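다섯 손가락 핸드 vs 2핑거 그리퍼, 컵 하나 집는데 뭘 써야 할까요

협동로봇 · 그리퍼/엔드이펙터 게시판 | 조회 947 | 답변 2

컨베이어청소부

안녕하세요. 눈팅만 하다가 결국 글을 씁니다.

컨베이어 위에서 플라스틱 컵을 집어 옆의 트레이로 옮기는 공정을 검토하고 있습니다. 글로 쓰면 한 줄인데 벌써 한 달째 이 한 줄을 하고 있네요. 원래는 Jestari 2핑거 평행 그리퍼로 잘 돌아가고 있었습니다. 그런데 윗분이 전시회에 다녀오시더니 "우리도 손가락 있는 걸로"라고 하셔서 Dranidance 인간형 핸드를 대여했습니다. 손가락이 다섯 개면 성능도 두 배 반이라고 생각하시는 것 같습니다.

현재 상태는 이렇습니다.
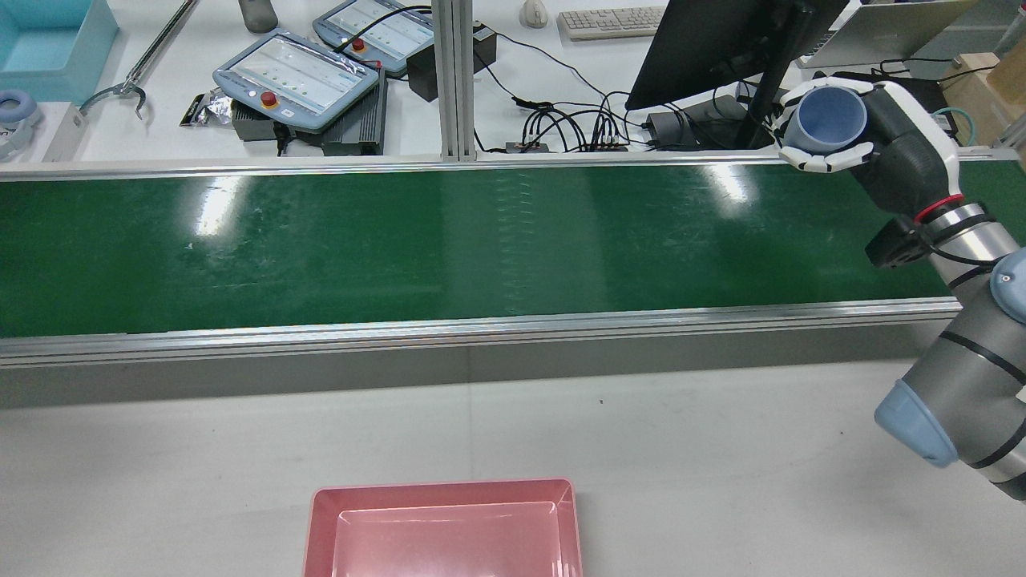

대전, 2019년 12월

컵은 세워서 쥐는 자세로 티칭했습니다. 손가락이 옆면을 감싸는 모양이라 보기에는 아주 그럴듯합니다. 문제는 세 가지입니다.

첫째, 사이클 타임. 2핑거일 때는 닫는 데 신경 쓸 게 없었는데, 핸드는 손가락별로 닫는 순서를 정해줘야 하고 그 순서에 따라 컵이 도망갑니다. 검지부터 닫으면 컵이 엄지 쪽으로 인사를 합니다.

둘째, 손목 카메라. 플랜지 바로 아래에 작은 카메라를 달았는데 벨트가 초록색 유광이라 천장 조명이 그대로 비칩니다. 검출기가 가끔 반사광을 컵이라고 우깁니다. 신뢰도도 높게 나와서 더 얄밉습니다.

셋째, 힘 조절. 얇은 컵이라 세게 쥐면 타원이 됩니다. 기본값은 악수용인 것 같습니다.

제어기는 Thaler 제품이고 핸드는 시리얼로 따로 제어합니다. 컵 말고 다른 물건은 당분간 계획에 없습니다. 그냥 2핑거로 돌아가자고 보고하면 될까요, 아니면 제가 핸드를 덜 써본 걸까요? 대여 기간은 15일 남았습니다.

토크렌치

2핑거 쓰세요. 컵은 원통입니다. 원통 잡는 문제는 옛날에 다 풀렸습니다.

 ┗ 컨베이어청소부: 저도 압니다... 보고서에 쓸 근거가 필요해서요.
 ┗ 토크렌치: "컵은 원통입니다"라고 쓰세요.

Murali Iyengar

윗분 답변이 결론으로는 맞을 수도 있는데, 보고서가 한 줄이면 곤란하실 테니 조금 길게 적겠습니다. 한국어가 어색한 부분은 양해 바랍니다.

저는 지난 5월에 Tavuvar 핸드로 비슷한 비교를 했습니다. 같은 컵, 같은 속도로 그리퍼마다 23회씩 돌리고 실패를 종류별로 적었습니다. 떨어뜨림, 찌그러뜨림, 아예 못 찾음, 이렇게 나눴습니다. 합쳐서 성공률만 쓰면 카메라 잘못까지 손이 뒤집어씁니다. 제 경우에는 핸드를 탓하던 실패의 절반이 검출 실패였습니다. 핸드에게 사과는 하지 않았습니다.

카메라 위치도 보셔야 합니다. 질문자님처럼 손목 바깥에 달면 벨트가 잘 보이는 대신 손가락이 닫힐 때 접촉 부위가 가려집니다. 손바닥 쪽을 내려다보게 달면 손끝은 보이는데 그만큼 화면을 손이 차지합니다. 핸드 위에 단 카메라로 보면 대략 이런 느낌입니다.

컨베이어청소부: 답변 감사합니다. 말씀하신 각도의 영상이 저희 쪽에도 있어서 한 장 올립니다. 아래쪽 절반은 거의 손바닥이네요.

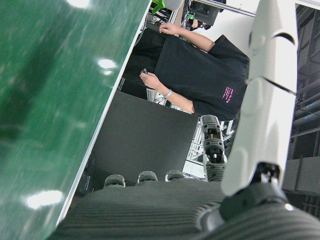
반사광 줄이는 순서

Murali Iyengar: 사진 감사합니다. 각도를 바꿔도 벨트에 흰 반사가 그대로 있네요. 그러면 카메라를 옮기는 것만으로는 부족합니다. 저라면 이 순서로 합니다.

먼저 노출을 고정하세요. 자동 노출이면 팔이 움직일 때마다 화면 밝기가 바뀌어서 임계값을 맞추는 의미가 없습니다.

다음은 편광 필름입니다. 렌즈에만 대고 돌려보면서 반사가 줄어드는지 보고, 안 줄면 조명 쪽에도 붙입니다. 필름은 자투리로도 충분합니다.

그래도 남으면 벨트만 있는 화면을 여러 자세에서 찍어서 학습 데이터에 넣으세요. 컵 사진만 열심히 모으면 검출기는 세상에 컵밖에 없는 줄 압니다.

손가락 순서는 엄지를 먼저 컵 옆에 갖다 놓고 나머지를 동시에 천천히 닫는 쪽이 나았습니다. 전류 제한은 가장 낮은 값에서 시작해서 컵이 미끄러지지 않을 때까지만 올립니다. 찌그러지는 값에서 내려오는 방법은 컵을 많이 씁니다.

이렇게 해보고도 사이클 타임이 2핑거보다 길면 그 숫자를 그대로 보고하시면 됩니다. 품목이 컵 하나라면 저도 2핑거에 한 표입니다. 다만 손잡이 달린 물건이나 납작한 물건이 나중에 섞일 예정이면 그때 다시 비교해 보세요.

 ┗ 컨베이어청소부: 노출 고정부터 했습니다. 자동으로 되어 있었네요. 엄지 먼저 닫는 것도 해보고 결과 올리겠습니다.
 ┗ 토크렌치: 그래도 원통입니다.
 ┗ Murali Iyengar: 얇은 컵은 보통 위가 넓으니까 원뿔대입니다.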